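Golob Word Cards — README

A small set of household and market words in Umia, with English meanings, for home learners and evening classes.
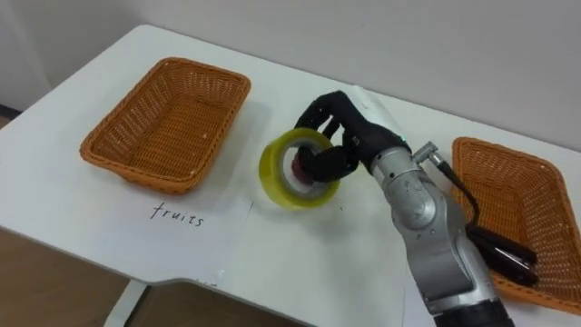

What is in the set

The set has 400 entries. Every entry is one word or one short phrase which you may hear in a kitchen, in a shop or at the market in Gornholm. The first 100 entries are the ones I teach to beginners, and they are kept in a separate file so that you can print them alone.

Files

words.csv — all entries
first.csv — the beginner part
notes.txt — remarks on spelling
changes.txt — list of corrections

Columns in words.csv

id: a number, never used again if an entry is deleted
word: the word in Umia, in the Vusent spelling
english: the nearest English meaning, in British usage
group: fruits, vegetables, bread, dishes, tools, cloth or other
plural: the plural form, empty when I did not hear it
source: m for market, h for home, p for printed text

How the words were collected

I wrote the words down by hand, on paper, and typed them later in the evening. Almost all come from speech. When two speakers gave different forms, the more common one stands in the column "word" and the other one is in notes.txt.

Spelling

There are 2 spellings in use. The older one marks long vowels with a double letter, the Vusent one with an accent. Please do not mix them if you send corrections. The files are in UTF-8, and some table programs open them wrongly — choose the encoding by hand when you import.

Known problems

The group "tools" is weak and has many empty plurals.
Tomato is under vegetables, pumpkin is under fruits. This follows the speakers.
Words for fish are missing. I hope to add them in January.

Use

You may copy, print and change the cards for teaching. If you publish them again, please keep the name Golob and say what you changed.

Last changed: 30/12/2025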